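Striped straws sorted for the Lurkon street fair

The Clandach hall in Lastton is busy again this month. The annual Lurkon street fair opens in June, and in the upstairs room the preparation of the drinks stall has begun. This year the stall will serve 1,656 cold drinks over 2 days, and every one of them will get a red and white straw.

It may sound like a small job, but the straws were a problem last year. They were left in a box under the counter, and when the line got long the servers had to bend down and search for them. Many visitors walked away without one and came back later to ask. After the fair the organizers received several notes on this subject, and they decided to prepare the straws in advance.

The new method is simple. The straws are taken out of their packages on a table, gathered by hand until the ends are even, and placed standing in clear plastic cups. The cups will go directly on the counter, where people can help themselves.

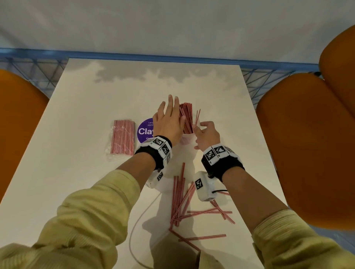 What will be served

The menu has 6 drinks. Lemonade and iced tea were the favourites last time and they are both back. There will also be a ginger drink, a sour cherry drink, apple juice from the Villalobos orchard and plain soda water with lime. The price is the same for all of them, so that the servers do not lose time with the change.

Villalobos has supplied the apple juice to the fair for many years. The orchard will deliver 130 bottles to the back door of the hall on the morning of the opening, and the bottles will be kept in the cold room until noon.

Customers who bring their own cup will pay a little less. The organizers ask that the cup is clean and not too big.

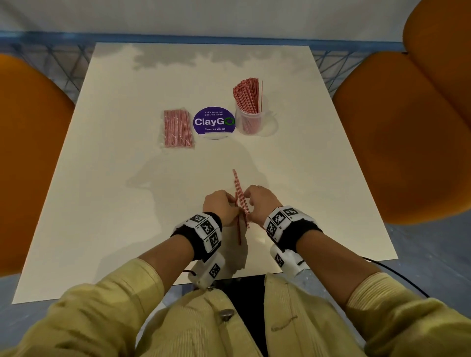
The stall itself will stand in a new place, beside the library steps, where there is shade in the afternoon. Last year it was near the parking lot and the servers suffered very much from the sun. The counter is also longer, which leaves room for the cups of straws at both ends. Gathering the straws is slow work for the fingers, as a small bundle is held between two hands and one or two straws still lean away from the others. Some packages will stay sealed and travel to the fair as they are, so the cups can be filled again during the day.

The stall opens at 11 in the morning and closes at 6 in the evening on both days. The colours of the straws were chosen to go with the awning, which is red and white also and was repaired over the winter.

People from the neighbourhood who would like to help in the hall are welcome in the upstairs room after 4 in the afternoon. The entrance is from the side street. Please leave bicycles in the yard and keep the stairs free.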